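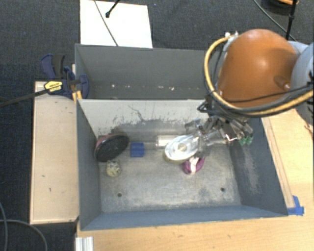

写真:Sunditz編集部

2019年1月7日
文:Sunditz編集部

ロボットアームに小物の片付けを試させる手順

家の引き出しや作業場の部品箱には、形も材質もばらばらな小物がたまります。これを機械に仕分けさせられるかどうかは、手持ちの小物と仕切りのある箱が一つあれば確かめられます。以下は、アームとグリッパーがすでに動く状態になっている人向けの手順です。

1. 箱を固定する
仕切りで二つに分かれた金属の箱を使います。グリッパーが壁に当たると箱は簡単にずれるので、縁をバークランプで作業台側に留めてください。箱の位置が変わったら、座標の合わせ直しからやり直しです。

2. 小物を選ぶ
最初は5個以内にします。ブラシのような大きめの物、小さなボール、青いブロックのような四角い物を入れ、そこに透明な物を必ず混ぜます。透明で光る筒や、表面が反射する楕円形の物は、カメラで輪郭を取りにくい代表格です。不透明な物だけで試すと、成績が実際より良く出ます。

3. 置き方を決める
手前の区画にまとめて入れ、奥の区画を移動先にします。1回目は間隔をあけて置き、2回目からは壁際に寄せたり、一部を重ねたりします。壁に立てかかった物は指の入る隙間が片側しかなく、上からまっすぐ下ろすだけではつかめないことがあります。

4. 動かして記録する
1個につき3回まで試し、だめなら失敗と書いて次に進みます。記録するのは、物の種類、つかめたかどうか、途中で落としたかどうか、かかった秒数です。人が手で直した場合は必ず印を付けます。あとで見返すと、この印の数がいちばん参考になります。

5. 結果の読み方
編集部では、制御ソフトのMinとPolteleck製の指先を組み合わせ、10月に試しました。間隔をあけたブロックとボールでは、成功率は97パーセントでした。透明な物を壁際に寄せると40パーセントまで下がりました。失敗の多くは、つかむ力ではなく、位置の見誤りによるものです。指先をStikettiの柔らかいパッドに替えても、数字はほとんど動きませんでした。

家事や現場で使えるか
同じ部品が決まった向きで並ぶ作業なら、今の機械でも任せられます。子どものおもちゃ箱や台所の引き出しとなると、まだ人の手のほうが早く、付き添いも要ります。現場で使うなら、対象を3種類程度に絞り、透明な物は別の箱に分けておくのが現実的です。

終わったら
アームを退避位置に戻し、電源を切ってから箱の中を掃除します。底に細かいくずが残っていると、画像認識が物と間違えることがあります。仕切りの擦り傷も、深くなると影として拾われるので、照明の角度を変えて一度撮り直しておいてください。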